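3.2 Staff response times and pad placement

The second part of the study looked at how quickly ward staff brought a defibrillator to the bedside and how well they placed the pads once they had it. All sessions were held on two general medical wards at Honodside between 7 a.m. and 9 p.m. Night shifts were left out, as staffing at night differs too much from one ward to the next to allow a fair comparison.

A total of 94 nurses and nursing assistants took part. Each had finished the yearly basic life support refresher. Sessions were not announced. The observer placed a training manikin in an unoccupied bed, pressed the call button and started the clock. Timing stopped when both pads were attached and the device, a Presteo training unit, had begun its rhythm check. Staff were told at that point that the session was over, and a short debrief followed.

Across the 94 staff we recorded 500 sessions. Thirty-one were dropped, most of them after a real clinical call pulled staff away. Times were entered on paper and later copied into Flumo, the hospital's audit software, by a second person who had not been on the ward.

Distance to the device mattered less than we expected. On the east ward the defibrillator hangs beside the nurses' station, and on the west ward it is kept in a treatment room behind a door that is often shut. The median time to rhythm check was 94 seconds on the east ward and 102 seconds on the west ward. Much of the delay on both wards came after the device had arrived, while staff were removing clothing from the chest and peeling the backing from the pads.

Pad position was scored from 0 to 4 using the Hegarty sheet. The right-hand pad was well placed in most sessions. The left-hand pad was usually too far forward and too high, a fault also described in earlier work on lay rescuers. Staff who had used a defibrillator on a patient in the past year did no better on this item than those who had not.

Chest compressions were paused for longer than advised in 38 sessions. In nearly all of these a single rescuer was handling both the compressions and the pads – the second rescuer had gone to fetch the airway bag or was phoning the resuscitation team. We did not score the quality of the compressions themselves, and the manikin used on the west ward had no depth sensor.

Scoring was done by two raters. Where they differed by more than one point, Ailbhe Fitzgerald reviewed the session notes and set the final score. The raw scoring sheets are held by the resuscitation training office.

Figure 3.
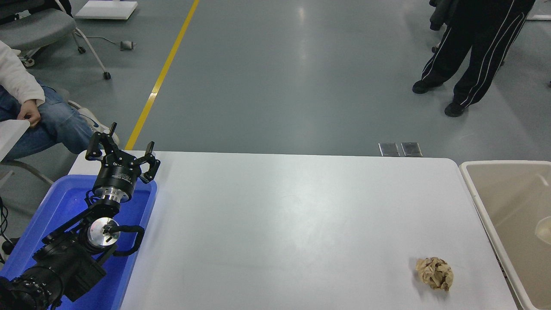
Page last modified: September, 11:38 a.m.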